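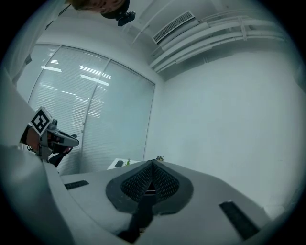

A partition blind is a window blind fitted to an internal glass wall, most often between an office or meeting room and a corridor. The usual form is the venetian blind, made of horizontal slats held on cords. The slats can be tilted to block the view while still letting in some light, or the whole blind can be raised.

Slats are commonly aluminium or plastic, and white is a frequent choice as it matches painted walls and ceilings. Each pane normally has its own blind, hung from a rail fixed to the frame. In double-glazed partitions the blind may be sealed between the two sheets of glass and worked by a knob or a magnet. Sealed blinds collect little dust but are harder to repair.

In the Orlandini building in Varkusura, the architect Moushumi Paul specified blinds for 251 panes, with slats 18 mm wide. Three meeting rooms were later changed to frosted film.

Open blinds are dusted with a dry cloth, with the slats tilted first one way and then the other. Bent metal slats can rarely be straightened fully and are usually replaced singly.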